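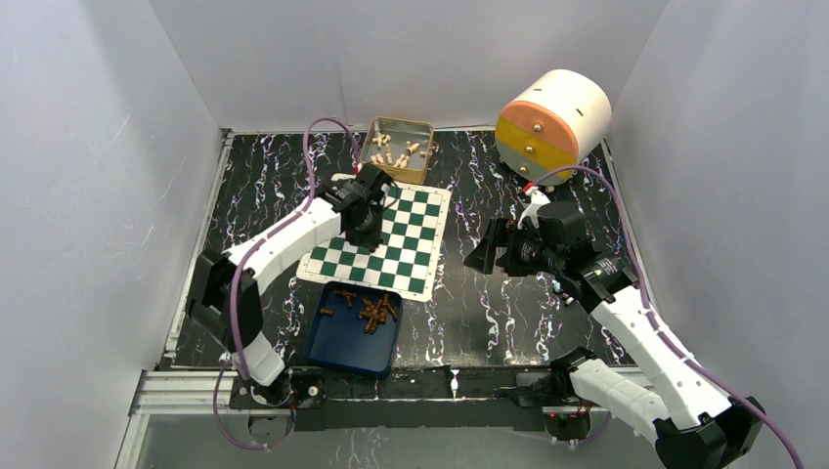
Moneo: el ajedrez antes del ajedrez

Galería del proyecto Moneo, grupo de manipulación bimanual de Jaltetbridge. Actualizada el 2024-11-04.

Hace décadas que las máquinas nos ganan al ajedrez. Colocar las piezas sigue siendo cosa nuestra, y de esa humillación compartida vive el proyecto. Moneo estudia cómo dos brazos aprenden a sacar piezas de una bandeja y ponerlas en su casilla, de pie y mirando a donde deban mirar (al caballo esto le importa; al resto, menos).

La tarea completa parte del tablero sin piezas, con las claras en la bandeja de borde dorado y las marrones en la azul. Ninguna de las dos bandejas viene ordenada. Durante el primer mes las ordenábamos y los resultados eran estupendos, lo que debió hacernos sospechar antes. El armarito redondo de cajones, al fondo a la derecha, pertenece a otra tarea y en esta no se toca, aunque la primera versión de la política le tenía cierta afición.

Para entrenar usamos 1.990 demostraciones teleoperadas. Las de la bandeja azul son más largas: está delante del tablero, cerca de los brazos, y uno pensaría que la cercanía ayuda. A los codos no les ayuda nada. Quien haya intentado servirse sopa con la cazuela pegada al pecho entenderá el problema geométrico sin necesidad de ecuaciones.

Lo que medimos

Dos cosas por separado: si la pinza se lleva una sola pieza y si esa pieza acaba en la casilla correcta. Sumarlas en una única nota de éxito queda muy bien en una diapositiva y no sirve para arreglar nada. Con piezas aisladas, la política de base acierta el agarre en el 88 % de los intentos. En el montón baja al 44 %, justo la mitad, cifra tan redonda que la recalculamos dos veces con la esperanza de haber metido la pata.

Fongchan Intarasuk revisó a mano los 334 agarres fallidos de la evaluación y los clasificó por causa. La categoría más poblada se llama «dos por el precio de una»: la pinza cierra sobre la pieza elegida y sobre su vecina. La sigue «empujón», en la que el dedo desplaza la pieza antes de cerrar y después agarra aire con mucha convicción. Hubo una tercera categoría, «no sé», que el revisor del artículo nos pidió amablemente renombrar. Ahora se llama «otros».

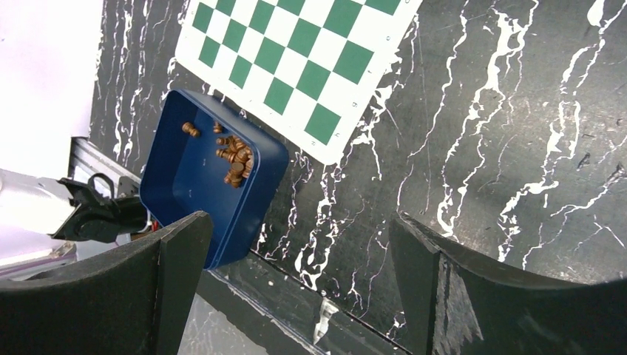

Udness es el nombre que le dimos a nuestro criterio de selección, y a estas alturas ya es tarde para buscarle uno mejor. Antes de mover nada, el modelo asigna a cada pieza candidata un valor según el hueco que tendrían los dedos para bajar a sus costados. Una pieza tumbada y sola, con plástico azul libre entre ella y las demás, puntúa alto; las que se enredan contra la pared derecha de la bandeja, unas encima de otras, puntúan bajo hasta que se despeja algo a su alrededor. Dicho así parece el sentido común de cualquier niño de cuatro años. Nos costó una beca.

Lo que sí nos sorprendió fue el orden. Al empezar por las piezas fáciles, el montón se va quedando para el final, cuando ya hay casillas ocupadas y menos sitio por donde pasar. La versión actual, Nouri, alterna: una fácil, una del borde del montón, otra fácil. En las pruebas internas termina más tableros que la estrategia codiciosa. Los números saldrán con el artículo, en cuanto dejemos de discutir qué cuenta como tablero terminado si el alfil está en su casilla pero acostado.

Notas sueltas para quien quiera repetirlo

La veta blanca de la mesa es una pesadilla para la segmentación por color. La dejamos a propósito: con el tablero sobre gris liso todo funcionaba demasiado bien.

El tablero es una lámina y queda algo girado. Cambiamos el giro entre episodios, así que la política tiene que encontrar las casillas mirando. Memorizarlas ya lo intentó.

Los cables morados van por fuera de los brazos. Dejad holgura en los codos y comprobadla con el brazo estirado del todo, también cuando llevéis prisa.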